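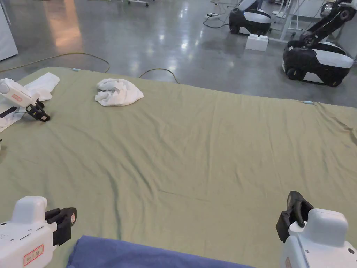 The Water at Rurkau

My uncle wrote to say that the spring at Rurkau had cured his knee, and that I should come before the crowds did. I had a bad back and 18 days of leave I would lose in March, so I went. I did not go to be cured. I want that understood, because my uncle has told it differently to everyone in the family.

The bus let me off at the bottom of the hill and I walked up with my bag. He met me at the gate without his cane.

"Notice anything?" he said.

"You've lost weight."

"The cane, Narayanan. Look at my hand. Where's the cane?"

I said I supposed it was in the house. It was in the house, in the stand by the door, and the rubber tip was muddy.

He had rented me a room from a woman named Mrs. Mokgethi, who owned the field the spring was in and who had taken down one length of fence so people could reach it. She gave me clean sheets, a towel, and a glass bottle with a cork. The bottle was four dollars. The water, she said, was free, and always would be.

"Who found out it cured things?" I asked her.

"A man came through with a bad hip."

"And where is he now?"

"He left," she said. "He walked."

I could see she thought that settled it.

We went down in the early morning, when my uncle said it was strongest. I asked him how water could be stronger at one hour than another and he told me to watch my feet. The spring came out from under a flat rock and ran a little way before it sank into the grass. It smelled of pennies. A young couple from Zadley were already there, the wife rubbing it into her elbows while the husband held her coat. There was also a retired mail carrier who came for his hearing. He tipped it in with a spoon. When I wished him good morning he answered that yes, it was, a bit, toward the coast.

I drank a cupful and waited. My back hurt the way it had on the bus.

"You have to give it time," my uncle said.

"How much time did your knee take?"

"It was very quick."

"How quick?"

He thought. "It started getting better over the winter."

"You only came here in February."

"Well, it knew I was coming," he said, and he said it with such a straight face that I have never been sure whether he was joking.

I kept a notebook. I am a claims adjuster and it is hard to stop. I wrote down what each person said was wrong with them, how long they had been coming, and what else they were doing for it. The wife with the elbows had also quit her job at the laundry. My uncle, when I pressed him, admitted to a doctor in Valar who had given him a needle in the knee just before he moved up, and a set of exercises, and a strict word about butter. He did the exercises on the kitchen floor with the radio on. He had not mentioned them in his letter.

I read it all out to him over supper, and I was pleased with myself. He went on eating.

"So the needle did it," he said.

"Or the exercises."

"Or the butter."

"Any of them, before the water."

"Then tell me why I do the exercises," he said. "That doctor gave me the same sheet at 41. I put it in a drawer. Every doctor since has given me that sheet. Then I come up here and I drink this, and I think, well, it's working, I'd better help it along."

I told him that was no argument for the water. He said he wasn't arguing, he was having his supper.

I stayed the full time. My back got somewhat better, which backs do. I had slept on a hard bed and walked up and down a hill twice a day with nothing to lift but a bottle, and I wrote that in the notebook as well, and underlined it. Mrs. Mokgethi asked if I would sign her book. She had ruled a column for complaints and a column for results. In the second I put "inconclusive." She looked at it for a while and asked if it was a good word.

"It's a fair one," I said.

"I'll put you down as better," she said, and she did, in pen, right there in front of me.

My uncle carried my bag as far as the gate. He had the cane in his other hand - for the dogs, he said. I had not seen any dogs. On the bus I found he had slipped a full bottle in among my shirts, and the cork had come loose, and everything I owned smelled of pennies until well past Zadley.

There was a third of it left. I drank it. I was thirsty, and the bus had no other water.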